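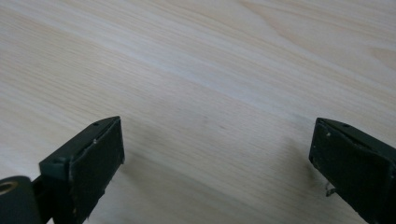
# The Pads Wear Out First

Ulla Sjöberg keeps a coffee can of dead foam on the shelf over her bench. The pieces are black, most of them the size of a postage stamp, and they have all been peeled off the fingers of the same gripper.

She began building the gripper in April at Mostdale, a shared workshop in a former tile warehouse. Members pay by the month and get a key, a shelf and time on the machines. Most of them make furniture. Sjöberg repaired office copiers for a living until she retired, and she had never built a robot of any kind.

What she wanted was a hand tool. Her gripper has a handle and a trigger, and two fingers that close toward each other when the trigger is pulled. A small camera looks down between the fingers and records what they do. The plan is to do ordinary jobs with it herself, over and over, and use the recordings to teach an arm that a friend is building in his garage. The arm will carry the same fingers, so what the camera sees in her hand should be close to what it sees later on the robot.

"If I can't pick up a teaspoon with it, the arm can't either," she said. "I'd like to find that out before he buys the motors."

The fingers started as a drawing on graph paper. A Mostdale member named Swanepoel, who mostly makes drawer pulls, helped her turn it into a file the workshop's printer could use. The first pair was too soft and bent outward when she squeezed a jar lid. The second pair was thick enough but too wide to get around the handle of a mug without knocking it over. The current fingers are the third design. They are blocky, with tops that slope up toward the tips, and they print in just under 11 hours if the workshop is warm.

The linkage took longer. Sjöberg wanted both fingers to move the same distance on one pull, and her first linkage let the left one lead. The fix was better bearings at the pivots. She had run plain printed holes on bare bolts, and they wore oval in a few weeks. She pressed in brass bushings from a parts drawer she had brought home from her old job, and the slop went away.

"Copiers are full of good bushings," she said. "People throw them out with the machine."

That left the pads. Bare plastic is slick, and the fingers dropped nearly everything she tried. She has now worked through three kinds of padding. Silicone sheet gripped well and would not stay glued. Strips cut from a bicycle tube stayed on but were too stiff to close around anything small. Black foam, the cheap kind sold for sealing cabinet doors, does both jobs well enough and falls apart.

How fast it falls apart depends on the work. Picking up clothespins hardly marks it. Anything with a sharp rim takes bites out of the edges, and the surface collects whatever is on the bench, which in a woodshop is a lot. Sjöberg brushes the pads with an old toothbrush at the end of a session and changes them when the edges get bad enough to catch.

Replacing a pair takes her 27 minutes by the clock on the wall, most of it scraping. She softens the old glue with a heat gun on low, lifts the foam with a putty knife, and cleans the face with alcohol. The new piece is cut slightly large, glued, clamped overnight between two scraps of maple, and trimmed in the morning. She tried double-sided tape to save the wait. It crept sideways under load and she went back to glue.

She has also started making the pads a separate part. In the next version each finger will have a thin plate that screws on from behind, with the foam glued to the plate. Worn plates come off, fresh ones go on, and the gluing can be done in a batch. Swanepoel has drawn the plate. It has not been printed yet.

The recording is going slower than she hoped. A usable run needs a clear table and steady light, and the big windows at Mostdale throw glare across the tabletop for much of the afternoon. She works after six, when the furniture people are sweeping up. On a good evening she gets through a couple of hours before her thumb gives out. The trigger spring is too strong, and a softer one is on order from Stekley, the hardware store two blocks over.

The friend's arm has a shoulder and an elbow so far. He calls it Jundaso, after a street he used to live on, and it can point at things. The wrist is being redone because the first one could not hold the weight of the fingers, the bushings and the camera together. Sjöberg has weighed her end of it on a kitchen scale and thinks she can take off about a quarter by drilling out the bases.

She plans to try that on the old second pair, the ones that were too wide for the mug. They are in the drawer under the coffee can, still with their strips of bicycle tube on.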